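Clearing the Table: Can a Machine Do It Yet?
Student project report, Nandini Joseph, Todstead

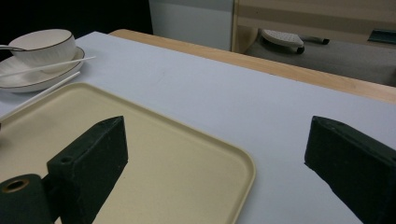 The question I started with was a narrow one. After a meal or a cup of tea, somebody has to take the cups, saucers, spoons and chopsticks off the table, put them on a tray and carry the tray to the sink. Most people can do this while talking. I wanted to find out how close a machine with a simple two-fingered hand is to doing the same job, and which parts of it are hard.

I chose table clearing because it is found both at home and at work. A café does it all day, and a family does it three times a day if they eat together. It also needs very little strength, so if a machine fails at it, the reason is probably not its motors.

1. Background

Machines already do a good deal of housework. A washing machine and a dishwasher are both robots in a loose sense: they follow a programme, measure a few things and stop when they are done. What they have in common is that a person loads and unloads them. The chore has been changed to suit the machine. Plates go in a rack, clothes go in a drum, and nothing inside has to be recognised or picked up.

Floor cleaners are a step further on, as they have to find their own way. They still avoid handling anything. If there is a sock on the floor, the usual advice is to pick up the sock first.

Clearing a table can't be avoided in this way. The objects are where people left them. They are of different shapes, some of them can break, and some of them are lying on top of others.

2. How the work was done

The work was done in two parts. In the first part I used a hand-held gripper with two fingers to move tableware from a table to a tray. A person holds the tool and does the thinking, and the fingers do the touching. This separates two questions that are often mixed up. If a person holding the gripper can't pick up a saucer with it, then the hand is the problem. If a person can do it easily and a robot arm with the same hand can't, then the problem is in the seeing or the planning.

In the second part I replayed the same tasks on a small arm at the Birkside workshop, using a control program that a previous year's group had named Khunthong. I didn't write Khunthong and only changed its settings. It had been trained on handling tasks recorded up to June, and I added my own attempts to these.

Altogether there were 1,323 attempts, of which 935 were made by hand and the rest by the arm. An attempt began with the fingers open and ended when the object was on the tray, when it was dropped, or when 43 seconds had passed. I picked this limit after watching the first few arm runs, because by then an arm that had not managed it was usually repeating the same movement.

The objects were a cup, a saucer, a spoon and a pair of chopsticks. The table had a plain pale covering so that marks on the wood would not confuse the vision. I later regretted this a little, for reasons given in section 5.

3. Results by object

3.1 The cup

The cup was the easiest thing to pick up and one of the harder things to put down. A low, wide teacup is too broad to be held round the outside by most small grippers, so the natural way is to put one finger inside and one outside and pinch the wall. By hand this worked nearly every time. The arm could do it too, provided it came straight down.

Putting it down was different. A cup held by one side of its wall hangs slightly tilted, so one edge of the foot touches the tray first. A person feels this and lets the cup settle. The arm, which had no sense of touch in its fingers, either let go early, so that the cup rocked, or pushed down too far. No cups were broken, but I would not have wanted there to be tea in them.

A spoon left in the cup makes all of this worse. It can be in the way of the inside finger, and it can slide round as the cup tilts. People take the spoon out first or hold it with a thumb. The gripper has no thumb to spare. In my notes the attempts with a spoon in the cup are marked separately, and they account for a large share of the arm's failures.

3.2 The saucer

A saucer flat on a table offers a thin edge and very little room underneath it. By hand I learnt to press one finger on the rim so that the far side lifted, and then get the other finger below. It took me most of an afternoon to become reliable at it. The arm never learnt it properly. It would close on the rim from above, slip off and start again.

The better answer was to leave the cup on the saucer and drag the saucer to the edge of the table, where it can be gripped from the side. This is also what a tired waiter might do. I was able to do it with the hand tool, but the arm could not be trusted to stop in time, and my supervisor asked me not to continue with it.

3.3 The chopsticks

I had expected chopsticks to be simple, as they are straight and light. A single chopstick lying clear on the table was picked up well by hand and fairly well by the arm. The difficulty is that they are rarely lying clear. One may be resting against the saucer with its end in the air while the other is flat on the table, and they need different heights and different angles of the wrist. If the fingers came down on the raised one at the wrong place it rolled.

White chopsticks on a white surface were also hard for the vision. Khunthong sometimes reported one chopstick when there were two, and once it had put one on the tray it treated the job as finished. When I put a dark cloth under them the mistake almost went away. A household robot can't ask for a dark cloth.

3.4 The tray

I had thought of the tray as the place where things go and had not planned to test it as an object. It turned out to matter. A shallow tray with a raised rim has to be approached from above, and a chopstick carried low will catch on the rim. Where things are put also counts. If the first cup is set in the middle there is less room for the rest.

Lifting the loaded tray was beyond the equipment. It needs two hands, or one hand much larger than the ones I had. So even a perfect run in this project ends with a tray that somebody has to carry.

4. The fingers themselves

The fingers I used had a matte coating, and grip on smooth china was better than I had feared. Their pointed ends helped with the chopsticks. I also tried a set of bare plastic fingers from a kit called Bondus. These slid on the cup wall, and I stopped using them after 10 attempts.

Two fingers are enough to hold nearly anything on a tea table. They are not enough to hold a thing and adjust it at the same time, and a surprising amount of clearing up consists of adjusting. I noticed this most when I went back to doing it with my own hands. I turn a spoon over in my fingers between the cup and the tray without knowing that I have done so.

5. Problems with the project

The table was tidier than a real one. There were no crumbs, napkins or leftovers, and the plain covering was easier for the cameras in every case but the white chopsticks. The light was even and came from above. I would expect worse results in a kitchen with a window on one side.

All the hand attempts were made by me. I got better as I went along, so the early and late attempts are not really comparable. Another student with steadier or less steady hands might have got different results.

I also used one pattern of crockery throughout. A mug with a proper handle would be a different task, and so would a glass.

6. Can machines do it yet?

For this chore, my answer is partly. A person using a two-fingered gripper can clear the small items from a table slowly but well. That tells me the hand is good enough for most of the job. An arm working by itself can do the single easy objects and has trouble when one thing is leaning on another or sitting inside it.

In a café I can imagine a machine that clears tables if the café changes its habits to suit, for example by asking customers to leave everything on the tray they were given. That would be the dishwasher solution again. In a home I think it will take longer, as people at home don't want to be told where to leave their spoons.

If I continue with this next year I will start with touch sensing in the fingers and go back to the cup, and then try the saucer again with the table edge padded.

Report handed in October 8, 2024. The attempt sheets are in the project cupboard at Birkside and can be borrowed.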